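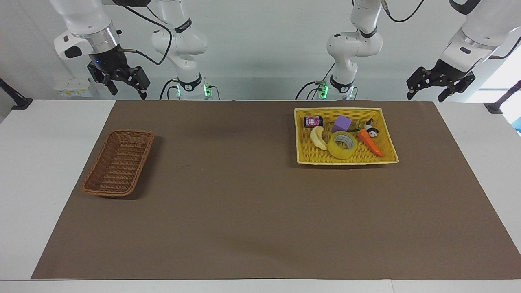 The night notes asked why the left gripper closes fine on the cube and then gives up on the tape roll, and whether we should just raise the force and be done with it. Good question, and it got me out of my chair, so today became a maintenance day for the two-arm cell. May, started 7:30 with coffee.

Short reply to the night notes: please leave the force alone for now. I think it's the finger zero. Numbers below.

Gripper zero. Jogged both grippers closed with nothing between the fingers and read the position. Right came back at 0, lovely. Left came back at 30 counts, so it believes it has reached the roll while there's still a sliver of air. The cube is foam and bulges into the gap, so it never complained. Took the left fingers off, wiped the seats, put them back and went round the screws twice in small steps. There was grit under one seat, a tiny gray crumb, I nearly missed it! Re-zeroed. Left now reads 0, and 0 again after a power cycle. So pleased with that one.

Fingers themselves look good. The Skanmont spares are still sealed in drawer two. I'd keep them there until we see wear at the tips.

Cables. Wrist cable on the right arm has its loop, and I like the size of it now. Ran joint six to both ends of its travel by hand in slow mode, watching the loop the whole way, and it clears the links. Left arm, same check, fine, but the tie nearest the base was biting into the jacket so I cut it and put on a wider one. If anybody has more of the wide ties, they're better in every way and I want a whole bag.

Mat. Fresh brown paper down across the table, white border showing on the sides and the near edge. The old sheet had a ridge in it from being rolled up and the basket was rocking on it, which throws the pick height off. Cut the new one to 1040 mm deep from the Clatham roll, pulled it flat, taped underneath only. Please don't tape on top, the fingertips find it.

Layout for the sort job: brown basket left and empty, yellow tray right and a bit farther back with the mixed objects in it (can, purple cube, banana, tape, carrot, the little black-and-white figure). Can goes on its side, back left corner. Basket doesn't have to be square to the table, the Lilis planner copes with a bit of angle, and honest variety is good for it.

Reach check. Right gripper over the basket, all four corners, no joint warnings. Left gripper over the tray, all corners, one soft warning at the far right where the forearm comes down steep. It cleared when I moved the approach height up to 375 mm. Saved as the new default in the Lilis config, old value commented out beside it.

Test run, 11:15. Tape roll, left gripper, standard force. Picked it first try. Then again, and again, and then I stopped pretending to be scientific and just watched it for a while. It sets the roll down so gently now. Carrot by the orange end is good, carrot by the greens is still a gamble, the leaves fold under the fingers and the body swings. Worth a proper look some other time, maybe with a lower grasp.

Cycle counter on the left gripper passed 2000 since the last grease. The Tsang sheet on the cabinet says grease at that mark, so I did the left one after lunch while it was off anyway. Small dab on each rail, worked it in by opening and closing by hand. Feels like butter. Right gripper is close behind, whoever is on next could do it.

Lights at both bases are green with the arms idle.

Still open:
Right gripper grease.
Soft warning at far right, see if it stays away over a full shift.
Carrot by the greens.
Order wide cable ties.
Night notes: run the tape roll again tonight at the same force and write down every miss, even the silly ones. I'll read them first thing.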